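Jaltach Project: Safe Practice Rules for Home Robots in Simulation
Progress report to the Strand program office, second reporting period
Prepared by Adoración Montes, with input from Thaddeus Kincaid

Work since the last report

The draft rulebook now has 10 rules, up from 8 in April. The two additions cover approach speed near breakable items and what the idle arm may do while the other is working. Benito Iglesias rewrote the section on keep-out distances after the internal review. The old wording measured from the wrist, and it now measures from the outermost part of the gripper, fingers included.

We ran 177 simulated episodes against the draft. Each was checked by a script and then by a person. Young-sook Bang handled the human checks and kept a log of where the two disagreed. Most of the disagreements were about the idle arm. The script passed any run with no contact, while the reviewer marked down runs where an open gripper was held close to furniture for no purpose. 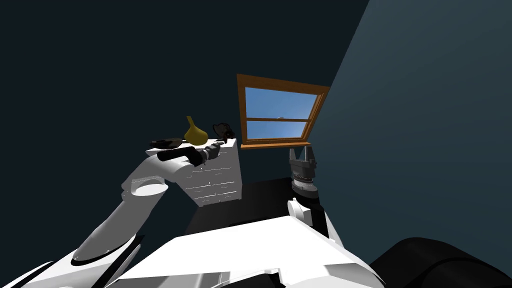
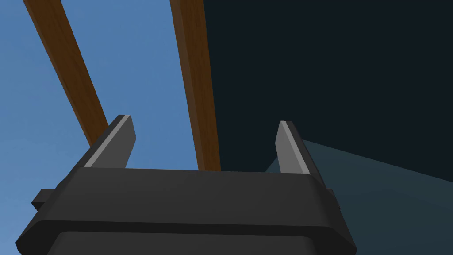 Figures 1 and 2. Simulation views. Figure 1: left gripper at a chest of drawers, right gripper open and empty. Figure 2: an open gripper with nothing held, seen from behind.

Rule 6 (idle arm) has been changed as a result. An arm with no task must be parked in its rest pose, or the operator must record why it is elsewhere. Rule 9 now asks for a wrist-level view to be saved with every run along with the wider one. Reviewers had trouble judging clearance from a single viewpoint.

Behind schedule

The plain-language guide for operators is roughly two weeks late. Kazimiera Kurek has finished the first half and is waiting on final wording for Rule 6. The checking script still does not handle figurines and other small objects well, and we have moved that fix to the next period.

Budget

Spending is on plan. The labour line is slightly under because the second reviewer started late. We ask to carry the difference forward to cover extra review hours.

Next period

Finish the operator guide. Repeat the full set of episodes under the revised rules. Send the rulebook to Gostico for outside comment and bring their replies to the program office.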